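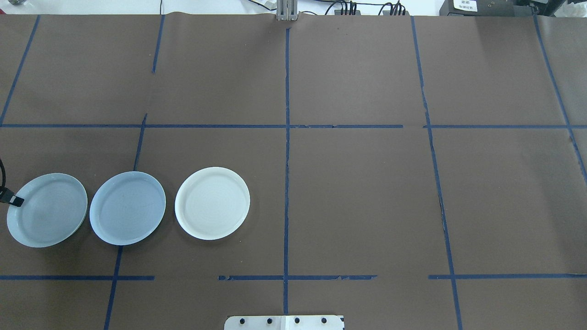

3. Materials and setting

3.1 The table

The literature on domestic order is generous with theories of where things ought to go and rather mean with tables on which to try them out. We wanted a surface large enough for a person to lay crockery on without feeling watched by the edge of it, plain enough not to suggest a meal, and cheap enough to be ruined. Brown paper met the last condition at once. It covered the whole of the working surface and stayed there for the length of the study, which ran through June in a back room at Plernthorpe with good light and poor ventilation.

An earlier version, tried at Vudbridge, had used a tablecloth. This was a mistake. Participants given a tablecloth behave as though they were expecting guests: they centre things, they smooth the cloth, and several asked where the forks were. Paper produces no such loyalty. People put a plate on paper as they would put one on a removal firm's packing case, with reasonable care and no sense of occasion, and it was this middling level of care that we hoped to study.

The paper was divided into rectangular cells with dark blue painter's tape. We had at first drawn the cells in pencil, but pencil is invisible to anyone standing up, and it was the standing adult we had in mind. Tape can be seen from across the room. It also has a slight raised edge, and a plate set down across it may rest a little unevenly. Most participants noticed this sooner or later, and a few took it personally.

3.2 The plates

All plates were round, ceramic, and taken from the range sold to us as Costello, in a pale blue and an off-white. We chose round plates because a round thing in a rectangular cell has no obvious right way to sit. A square dish tells you where it wants to be. A round one leaves the matter open, and people differ a good deal in how long they can bear that.

Colour was meant to be of no interest. In the pilot it was at once of great interest, with participants sorting by shade although they had been asked only to put the plates "somewhere sensible". We kept both colours, on the grounds that a cupboard containing only one would be an unusual cupboard, and recorded the order of colours along with position.
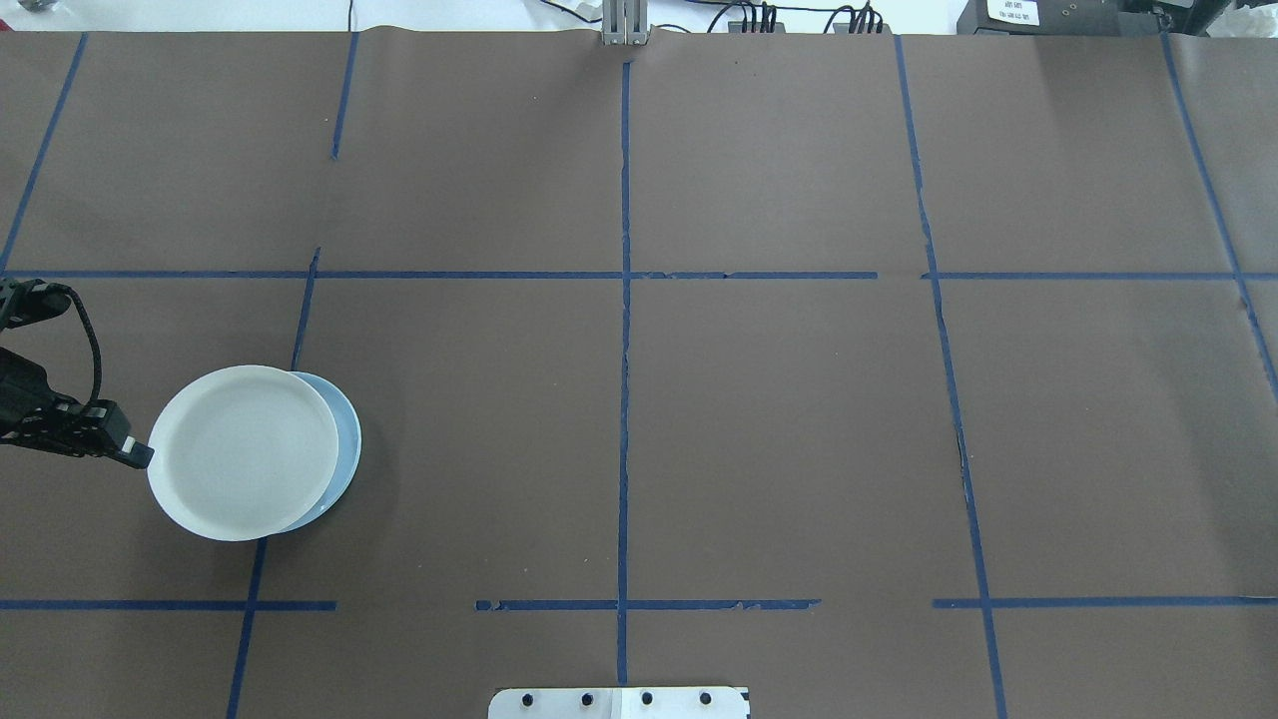
Measuring position was harder than it sounds. The plan called for a grid whose cells were each 277 mm deep, and on the plan they were. On the table the grid settled into something more like a street map of an old town, in which the intention behind each road can be made out and the roads themselves have drifted. Tape goes down straight and comes up crooked, particularly when it is lifted and laid again to let out a wrinkle. By the time of the main sessions the long central line had frayed edges and small tears, and the middle piece of the lower horizontal had begun to peel at its right end, where it finished in a ragged strip. We considered replacing both. We left them, having found in the pilot that fresh tape made people tidier for the first few minutes, and we had no wish to measure the effect of new stationery.

Positions were therefore scored against the nearest visible piece of tape and not against the plan. Where a line was missing, the coder carried it on by eye from the pieces either side. This is the Horier rule, named after the street where it was agreed, and it has the merit of being easy to explain and the drawback of sounding like guesswork. Two coders working apart gave the same cell in nearly all cases. Where they differed, the plate was usually sitting on a line, and the disagreement was about what a line is.

3.3 The task

Each participant was given a short stack of plates and one instruction: put these out so that you could leave them. The wording was settled after a long argument. "Arrange" made people artistic. "Tidy" made them defensive. "Put these out so that you could leave them" seemed to call up the right state of mind, that of somebody halfway through another job who has been called to the telephone.

No mention was made of the grid. Those who asked whether they were supposed to use the squares were told that they might do as they liked, a reply that pleased very few of them. There was no time limit, although a clock hung on the wall by the door and we suspect it of having had an influence.

We had hoped for 300 layings-out and obtained 217 that could be scored. The rest were lost to ordinary causes. Some participants handed the stack back as a stack, which is a perfectly good way of leaving plates but gives the coder nothing to do. Others went on adjusting long after they had said they were finished, and we could not agree on when to look.
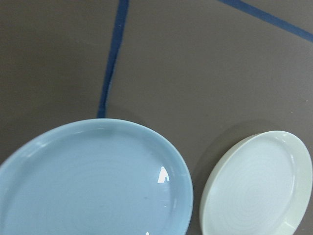
Why were people not simply asked how they put their plates out at home? They were asked in the pilot, and what they said bore little relation to what they then did with a stack of plates and a table.

The gap was widest among those who described themselves as neat. They reported even spacing and produced rows that closed up towards one end, as if the plates were getting tired. Those who called themselves careless were more accurate judges of their own work, perhaps through having had it pointed out to them more often. We take up the question of self-report again in Section 5, with less patience.

3.4 Scoring

Three things were noted for each laying-out: the cell in which each plate mainly sat, the gap between neighbouring plates, and whether any plate touched tape. The gap was taken rim to rim at the narrowest point. Measuring from the centres would have been more respectable, but participants plainly worked by the rims, and it seemed rude to score them on a point they could not see.

A row was defined as plates whose centres could be joined by a line without embarrassment. We tried several stricter definitions and returned to this one each time. Rows were by far the commonest result, and most ran across the table from side to side. Very few ran away from the person laying them, and those that did tended to bend. 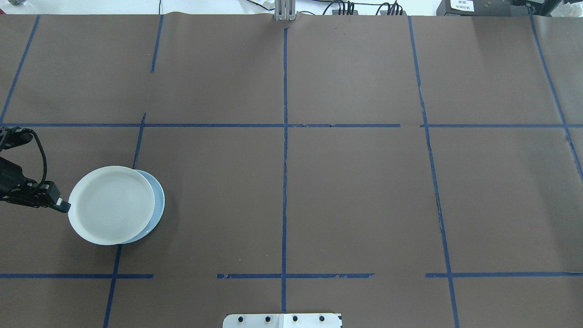 Figure 4. The papered table with plates on it. Bare paper shows between the three pieces of the lower horizontal; the Horier rule was applied across these gaps.

The gaps in the lower horizontal deserve a word, having caused more correspondence than any other feature of the study. One reader of an early draft took them for doorways and wondered whether plates were meant to pass through. They have no meaning. A plate set down over a gap was scored as though the line were whole, and a plate set down beside one was scored in the usual way. Leaving out the layings-out in which a gap mattered made no difference to the spacing results given in Section 4, and we have kept them in.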